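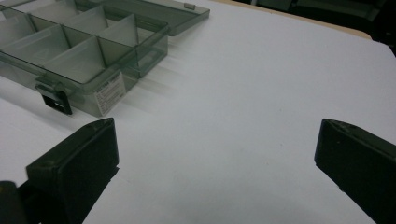 I came to Clunard the way I come to most games, which is to say months after everyone else and because my brother-in-law Recep Işık wouldn't stop going on about it over dinner. He'd sunk a whole May into it. I told him I didn't have time for another run-based dungeon game, and then I went home and bought it anyway, and I've now got 37 hours on the clock (and a slightly cross household).

You play a lamplighter called Tekin who has to get from the harbour at the bottom of Astwood up to the old signal tower at the top. The town reshuffles itself every time you die, and you will die plenty. My first proper run ended in the second district at the hands of a goose. I'm still sore about the goose.

What makes it so lovely to play is the satchel. Everything you pick up has to fit into it, and oil flasks sitting next to wicks behave differently from oil flasks sitting next to, say, a jar of moths. I spent a good ten minutes before one boss just shuffling bits and bobs about, and I can't remember when I last enjoyed a menu so much!

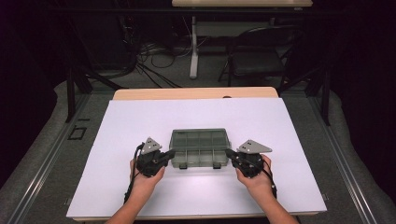

A compartment box, for those of us who like a place for everything.

The fighting took me longer to love. Your lamp pole has a big slow swing and the dodge is shorter than you'd like, so for the first few evenings I felt as though I was wading through custard. Then I found the short pole in the Ropewalk and everything clicked. If you bounce off the opening, please do try that before giving up on it.

There are six districts in all, and the music changes as you climb, with a new instrument joining in each time. Tülin Çınar wrote the score and it's gorgeous, especially the clarinet that turns up in the glasshouses. I've had it on while doing the washing-up. 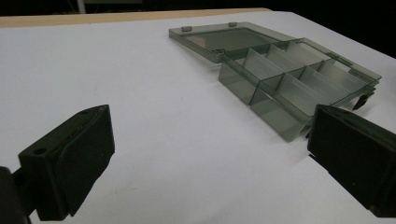 I do have a few grumbles. The map is a muddle, with three shades of brown all meaning different things, and the text on item cards is tiny if you play from the sofa as I do. Flendow, the studio behind it, has added a larger font in the options, but it only changes the dialogue. I also had two crashes in the Tannery, both while opening a shop, and lost a very promising run to the second one. There was language, I'm afraid.

My best score so far is 3,145, reached on my twenty-first attempt at the tower, and Recep tells me that's nothing to write home about. I'm pleased with it all the same. There's a daily challenge too, with the same town for everybody, and I've got into the habit of having a go with my first cup of tea.

Played on PC with a controller. Score: 8 out of 10, and it would have been a nine with a better map.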